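3.2 Collection hardware under review

The Brelto kit was evaluated as a commercial alternative to the in-house grippers used in our earlier work. It is sold by Coveck as a pair of hand-held units with a charging base and a one-year license for the alignment software. Two kits were bought at list price in August. Neither supplier nor reseller saw the results before submission.

Eleven operators used the kit in sessions of 34 minutes, with a short break between tasks. Eight had used a hand-held gripper before. Each operator completed the Hourani task list, which favors thin and lightweight objects over boxes and cups. Thin objects were weighted more heavily in scoring, as they account for most failed grasps in the Clornberg baseline.

Setup took roughly 11 minutes per session, most of it spent on pairing. The manual gives the pairing steps in a different order from the software, and we followed the software. Grip force is not adjustable by the user. Several operators reported wrist fatigue late in the session, and we did not measure this separately.

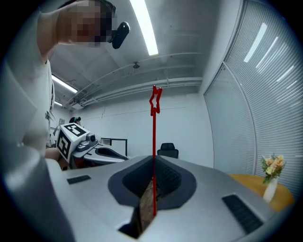
Figure 3. View from one hand-held gripper, with a red rod topped by a star outline at its opening. A second gripper carrying square fiducial markers is at middle left.

Marker loss was logged whenever one unit left the view of the other. Episodes with a long loss were kept in the data but excluded from the pose error in Section 4.

Shares 8 | Comments 0
Contact | Copyright | Back to top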